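Gripper Comparison at Plalstead: An Interview with the Zeltville Bench Team

The team at Zeltville has compared two grippers for computer disassembly since October, the Enico and the Makori, over 59 trials each. "The Enico closes more evenly on a hard drive," the team lead said. "The Makori is quicker, but it lost its hold on narrow parts more often than we would accept."

Asked about cables, the lead was cautious. Neither unit handles them reliably, and connectors are still released by hand – a step the team hopes to remove. The controller was kept the same throughout. "Changing both at once would have told us very little," the lead said. A further series on memory modules is planned at the Plalstead site. 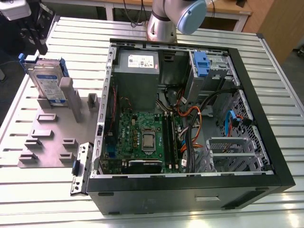 One reader wrote in to ask whether the fingertip pads were replaced between trials, as worn pads alone could account for the lost grips.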